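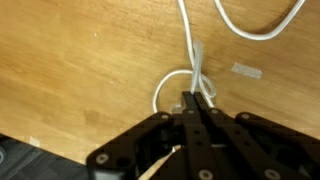 Fingertips at the knot, seen from the wrist.

Home Talks Notes Visits Contact

Speaker notes: A morning at the Stellent open day
6/2/19, by Bautista Escobar

Good evening, everybody, and thank you for coming out to Flarkuvthorpe. (Wait for the chairs to stop scraping.) I went to the Stellent open day back in March with a notebook and a fairly low opinion of robot demonstrations, and I came home with a full notebook and a much better mood, so tonight is mostly me telling you why.

Start with the bus. There were 59 of us signed up, which is a lot of people for one room with office chairs in it, and they split us into 2 groups. Mine got Dr. Sepúlveda, who runs the tabletop work and who talks even faster than I do. If anyone from the other group is here tonight, please put your hand up at the end and tell us what you saw!

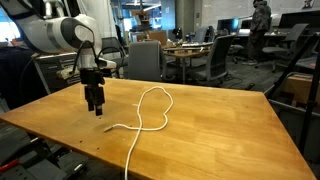

The project is called Tilis, and its whole business is soft, floppy things: cords, cables, rope. Ask the room here who has untangled a charger this week. (Pause, enjoy the hands.) You and I do it while talking on the phone. For a robot it's a miserable job, because a cord never lies the same way twice, and the moment you pull on one part of it some other part goes wandering off. Sepúlveda told us they had logged 4000 tries before they felt ready to let visitors in, and she said it with a tired sort of pride that I liked very much.

Slow down at this point. I always rush the next bit.

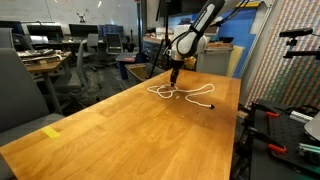
PART 2: WHAT WE ASKED

The first question from our group was mine, I'm afraid, and it was "Why not just hold the cord down with your other hand?" She laughed and said that one arm was plenty to be getting on with. Then a lady behind me asked how the thing decides where to pinch, and that got us a lovely long answer about crossings, and which strand lies on top, and how easily a shadow can be taken for a piece of cord. Don't try to repeat all of it. Tell them about the shadow and move along.

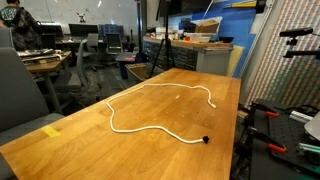

Rope deserves a few minutes to itself, and I'd like to bring the piece from my garage if I can find it (check the blue bucket). It's heavier than a charging cord, it has a mind of its own, and an old piece won't have two ends that look alike. The braided white one on their table had a frayed end and, at the other, a small black knotted tip, and it lay in a big wandering loop across the wood. Pass mine along the front row and let people try to lay it down in that shape using one finger and a thumb. Give them a full minute, and don't help.

After the rope, take questions until the coffee is ready. If someone asks about jobs, say what I think, which is that I'd gladly give up untangling, and then let them say what they think. Remember to thank Stellent for the sandwiches.

We use cookies to remember your settings on this site. Accept Decline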